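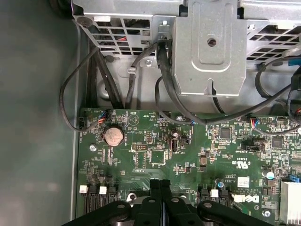
데스크톱 컴퓨터 내부에서 작업 중인 로봇 그리퍼. 손목 쪽 카메라 시점. (제공: 스와이)

스와이, 중고 컴퓨터 분해 작업 데이터 수집 프로젝트 ‘유렐릭’ 본격 가동
발레오 작업장에서 시연 2000건 확보 목표, 10월 첫 묶음 공개 예정

로봇 학습 전문 기업 스와이(Swai)가 데스크톱 컴퓨터 분해 작업을 로봇에게 가르치기 위한 시연 데이터 수집 프로젝트 ‘유렐릭(Jurelik)’을 본격적으로 시작했다고 밝혔다. 수집은 전자기기 재사용 업체 골텀비(Goltumby)의 발레오(Balleo) 작업장에서 진행되며, 골텀비가 실제로 매입한 중고 컴퓨터가 그대로 작업대에 오른다.

유렐릭의 출발점은 골텀비 분해 라인의 오랜 고민이었다. 들어오는 컴퓨터는 제조사도 연식도 제각각이고, 같은 모델이라 해도 케이블이 지나는 길이 한 대 한 대 다르다. 정해진 좌표를 따라 움직이는 기존 자동화 설비로는 손대기 어려운 일이었다. 스와이는 사람이 그리퍼를 직접 조종해 작업하는 과정을 통째로 기록하고, 그 기록을 학습 모델의 교재로 쓰는 방식을 택했다.

시연 한 건에는 손목 카메라 영상과 그리퍼의 위치, 손가락이 벌어진 정도, 조종자가 내린 명령이 함께 담긴다. 조종자는 녹화가 끝나면 그 자리에서 짧은 메모를 남긴다. “커넥터 걸쇠가 뻑뻑함”, “두 번째에 잡힘”, “각도를 바꿔 다시 접근” 같은 식이다. 연구팀은 이 메모가 기대 이상으로 쓸모 있었다고 전했다. 영상만 보아서는 조종자가 왜 멈칫했는지 알기 어려운 대목이 많은데, 메모 한 줄이 있으면 금세 풀린다는 것이다.

1차 수집 대상은 5가지 작업이다. 케이블 분리, 메모리 모듈 분리, 드라이브 분리, 확장 카드 분리, 그리고 프로세서 분리가 여기에 들어간다. 이 가운데 연구팀이 가장 공을 들이는 것은 프로세서 분리다. 소켓의 레버와 고정판을 다루고 나면 얇은 부품의 가장자리에 손가락 끝을 정확히 대야 하고, 힘이 조금만 엇나가도 부품이 비뚤어진다. 표면에 방열 구리스가 남은 프로세서도 흔해서, 새 부품으로만 연습한 모델은 현장에서 당황하기 쉽다.
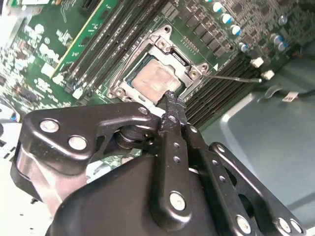
그래서 유렐릭에서는 부품을 미리 닦거나 케이블을 가지런히 정리하지 않는다. 매입 당시 상태 그대로 작업을 시작하고, 잘된 시연과 실패한 시연을 모두 남긴다. 그리퍼가 미끄러지거나 엉뚱한 곳을 건드린 기록에는 따로 표시를 붙여, 모델이 실수에서 되돌아오는 동작까지 배울 수 있게 했다. 조종자들 사이에서는 깔끔하게 성공한 시연보다 한 번 헤매다가 결국 해낸 시연이 더 인기라고 한다!

시연 한 건의 길이는 최대 60초로 정했다. 긴 분해 과정을 짧은 동작 단위로 나누면 조종자의 피로가 덜하고, 나중에 필요한 동작만 골라 쓰기도 편하다. 조종자는 5명이 한 조를 이루어 교대로 참여한다. 모두 골텀비에서 분해 일을 해 온 현장 직원들로, 조종 장치는 처음이었지만 적응이 무척 빨랐다. 어느 쪽에서 접근해야 케이블에 걸리지 않는지, 어떤 커넥터를 먼저 건드려야 하는지를 이미 손이 알고 있었기 때문이다.

스와이 연구팀은 “현장 직원들의 시연을 처음 재생해 보던 날 다들 화면 앞을 떠나지 못했다”며 “우리가 몇 주 동안 고민하던 접근 각도를 첫 시도에 보여 주셨다. 이런 감각이 데이터로 쌓이고 있다는 사실이 정말 신난다”고 전했다.

골텀비 작업장 운영팀도 “컴퓨터 속은 열어 볼 때마다 다르고, 그게 이 일의 어려움이자 재미”라며 “우리가 하는 일이 얼마나 섬세한지 기록으로 남는 것 같아 직원들이 뿌듯해한다”고 말했다.

양사는 시연 2000건을 모으는 것을 1차 목표로 삼고, 검수를 마친 첫 묶음을 10월에 대학과 연구기관에 무상으로 공개할 계획이다. 공개본에는 영상과 동작 기록, 조종자 메모, 실패 구간 표시가 모두 포함된다. 이후에는 소형 데스크톱과 일체형 컴퓨터로 대상을 넓히고, 부품을 다시 끼우는 조립 시연도 더할 예정이다.

발레오 작업장에서는 공개에 앞서 토요일 오후에 견학 행사를 연다. 참가자는 조종 장치를 직접 잡고 메모리 모듈 분리에 도전해 볼 수 있으며, 본인이 동의하면 그 시연도 데이터에 포함된다. 참가 신청과 데이터 이용 문의는 스와이 홍보팀에서 받는다.

스와이 소개
스와이는 사람의 시연을 바탕으로 로봇의 손동작을 학습시키는 기술을 개발한다. 부품 분류와 포장, 전자기기 분해 분야의 현장 데이터를 수집하고 있다.

골텀비 소개
골텀비는 중고 컴퓨터와 주변기기를 매입해 점검, 분해, 재판매하는 업체로, 발레오에 분해 작업장을 두고 있다.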